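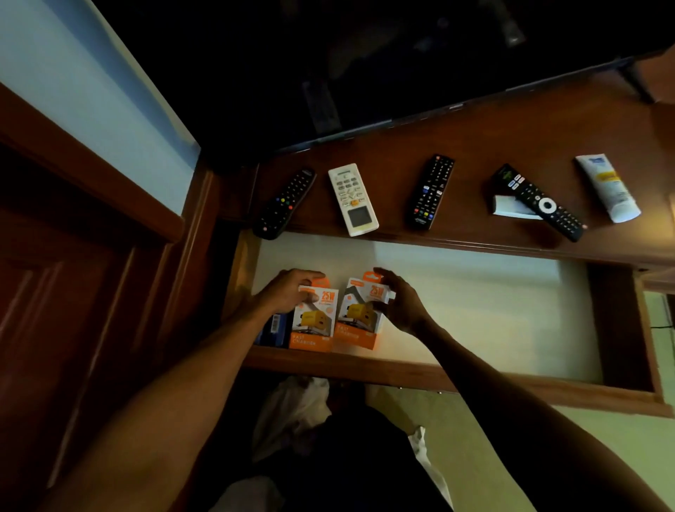
The drawer at Dörte's, with the chargers.

Code 434

The cell at Kusley packed jars of pickled beets into cartons, and when it stopped it showed code 434. It had been stopping since Monday. They called Hoàng, and Hoàng called me, and I drove four hours to Grerorville with the tool cases sliding around in the back of the van.

I got there after dark. Jinlong Gu had the night shift. He let me in through the loading door and walked me past the cookers to the end of the line, where the cell stood behind its yellow fence with the gate open and a carton half full on the table.

"It did 17 cartons after supper," he said. "Then it quit. I reset it and it did one more."

"What does it do when it quits?"

"Nothing. It holds the jars."

I looked up. The arm was over the table with its suction head down, holding six jars a hand's width above the carton. It was an old Winar, one of the gray ones, and somebody had kept it clean. The cover over the second joint had been repainted with a brush.

"You can take those off it," Jinlong said. "I didn't like to."

I slid a tray under the jars and dropped the vacuum. Then I locked the cell out, hung my tag on the switch and sat down on an upturned crate with the manual.

Code 434 on that model means the controller asked for a position and didn't get one. It doesn't say who was supposed to answer. On a cell with an encoder problem it means the encoder. I checked those connectors first, all of them, and they were dry and tight. I cleaned the pins anyway. I checked the cable where it bends behind the base, which is where they usually go, and ran it through my fingers a little at a time with the jacket pulled back. It was fine. Somebody had replaced it and had done it properly, with the clamp on the right side.

"Who looks after this?" I asked.

"Dörte did. Dörte Schmieder. She retired in July."

"And since then?"

"I grease it," he said. "She left me a list."

The list was taped inside the cabinet door in a plastic sleeve. It was in pencil. Grease joint 2 and joint 3, first of the month, two strokes each, wipe the old grease off first. Change the suction cups when they whistle. Blow out the fan filter from the inside. At the bottom it said: do not unplug the little one.

"What's the little one?"

Jinlong didn't know. He had never unplugged anything.

I unlocked the cell and ran it slow with the gate closed so I could watch. It picked, turned, stopped over the carton, waited and set down. Then the carton moved out and an empty one came in, a bit crooked, and the arm corrected for it. That was when I understood there was a camera. Nothing about a camera was in the Hoàng file. The file showed a cell with a hard stop for the cartons and no vision at all.

It ran nine cartons. On the tenth the ring light over the table came on, went dim, came back, and the arm stopped with its jars hanging. 434.

"There," said Jinlong.

I followed the light's cable up the post and along the top of the fence and down into the back of the cabinet. Behind the duct, where you would need a mirror to see it, there was a small computer about the size of a sandwich, screwed to a piece of shelf board. It took the picture and told the arm where the carton was. Both the computer and the ring light were fed off one phone charger, an ordinary white one, plugged into the service outlet. The charger was brown around the prongs. When I put my hand on it I took my hand away again.

"The little one," I said.

It was nearly ten by then. I don't carry phone chargers. I had a bench supply at the shop that would have done it, and the shop was four hours away. I had a box of fuses, two kinds of grease, a spare brake and enough terminal blocks to wire a house.

"Call her," Jinlong said. "She's up. She watches the late movie."

He dialed it for me and held the phone out.

"Is it the charger?" she said, before I had said my name.

I told her it was the charger.

"I bought spares. I meant to bring them over and then there was the cake and everything, and I took them home with my coffee cup. They're in the drawer under the television. You'll have to come and get them, I don't drive at night."

She lived five minutes from the plant, in the second house after the water tower. She opened the door in slippers and pointed me down the hall and went to turn the kettle off. The television was off. It stood at the back of a reddish-brown dresser and there were four remotes lying in front of it.

"Don't mix those up," she called. "The one with the white ring is the only one I use."

I left them where they were, sat down and pulled the drawer out. The chargers were standing up at the left end, two of them, still in their packages, orange and white, 25W on the front in big numbers. I held one in each hand and read the fronts. FAST CHARGER, they both said. I couldn't see any difference except that one of them stood up a little taller.

"Why is it on a phone charger?" I asked.

She had come in and was leaning on the door frame with her arms folded.

"Because it was there," she said. "We had the hard stop for the cartons, and the new cartons came in soft, and they bent on the stop. Every one of them. I asked for a vision kit and I got told next year. So I had the camera off the old label checker and my nephew's computer. I ran it on my own charger for a day to see if it would work, and it worked."

"How long ago?"

"Oh, four years. Not the same charger. You get about a year out of one."

"It's not on the drawings."

"No," she said.

I turned one of the packages over and looked at the rating. It would carry the computer and it would carry the light, with not much left over. The one in the cabinet was smaller than that and had been doing it in a closed box next to a drive that ran hot.

"The light is what kills it," I said. "It comes on for the crooked ones. If the light had its own supply you wouldn't be changing these."

"I had it on its own supply. They took that for the capper."

She asked if I wanted tea and I said I should get back. She asked whether Jinlong was wiping the old grease off before he put the new in. I said it looked that way to me. She nodded and went and found a paper bag for the chargers, though I could have carried them.

"There's a trick to getting behind that duct," she said at the door. "Take the bottom screw out and swing it. Don't take the top one out, you'll never get it in again."

I took the bottom screw out and swung the duct, and it went over like a gate. Jinlong held the flashlight. I cut the old cable ties and pulled the burned charger, and then I pulled the outlet as well, and it was brown inside, so that had to be changed too. I had an outlet. It was the one thing all night that I had.

I didn't put both loads back on one charger. I put the computer on the first one and the ring light on the second, side by side with a gap between them, up on the outside of the shelf board where the fan could get at them. Then I wrote the date on each with a paint pen, October 9, 2025, and screwed a strip of aluminum across so they couldn't work loose.

The clock on the small computer had gone back to some year before it was made. Jinlong found a keyboard in the office and I set it. After that the camera had to be shown the table again. There was a steel plate for it, with four holes, wrapped in a shop towel at the bottom of the cabinet and marked PLATE in the same pencil. I set it on the table and ran the arm to each hole with a pointer in the head and pressed the button at each one. The third one was off by a millimeter. I wiped the table and did them over, and they came in.

"Now some crooked ones," I said.

Jinlong fed cartons in by hand, turned every way he could think of. The ring light came on and stayed on. The arm turned its wrist and set down, turned and set down. He got one in nearly sideways and it thought about that for a while, and then set the jars down in that one too.

We ran it at full speed until the midnight break. I stood at the cabinet with the door open and put the back of my hand on each of the chargers every few minutes. They were warm, and they stayed that way. No code.

While he ate I made the drawing. I drew the post and the camera and the ring light, the computer, the shelf board, both supplies, and the screw you take out and the screw you leave in. I wrote up a parts request for a proper rail supply, 24 volts, with a converter for the computer, and I put down that the chargers were temporary and should be gone by the end of the month. On the line where it asks who did the modification I wrote D. Schmieder, and then my own name under it for the outlet.

Jinlong read it over with his sandwich in his hand.

"Should I change the list?" he asked.

"Add to it."

He took the sheet out of its sleeve and smoothed it on top of the cabinet. Under the last line he wrote, in pen, there are two little ones now. He looked at it and put it back and taped the sleeve down at the corner where it had come up.

I signed off my tag and put the tools in the van - the grease had gotten onto the handle of the small case, and I wiped it off with the shop towel and then had to go back in and return the towel, because it belonged with the plate. He was already feeding the line again. It was on its fourth carton after the break.

I slept in the van in the lot until six. When I went in to use the washroom, Dörte was standing at the fence in her coat with her old ear protectors on, watching it pack.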